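I finished processing my comet data from January and I want to write a few words on it, for people who also start with this hobby.

I drove to Butcombe for the dark sky. At home I have too many street lamps, and there the comet was only a gray smudge in my finder. In Butcombe it was easy, even in small binoculars.

Telescope is my old Zoretti refractor, the short one. Mount is the same as always. I took 171 exposures of one minute each and I threw away 14 of them for clouds and one very slow airplane.

The difficult part is that the comet moves against the stars. If you stack on the stars, the comet becomes a line. If you stack on the comet, every star becomes a line. So I made two stacks and joined them after. It took me four evenings.

For the star removal I used the Hsiao script with the default settings. It left small dark holes near the tail and I had to repair them by hand. Maybe I should use a softer mask, I am still learning this.

Somebody asked me if the green color is real. Yes, it is in the raw files also. I only raised the saturation a little.

The tail goes out of my field on the left side. Next time I will turn the camera before I begin, and not after 49 exposures like a beginner. 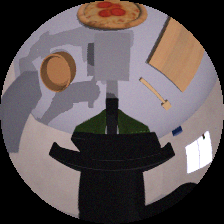

My comet files are in my Drirnadari gallery, and the raw stack too if you want to try your own version. Please show me if you get more tail than me!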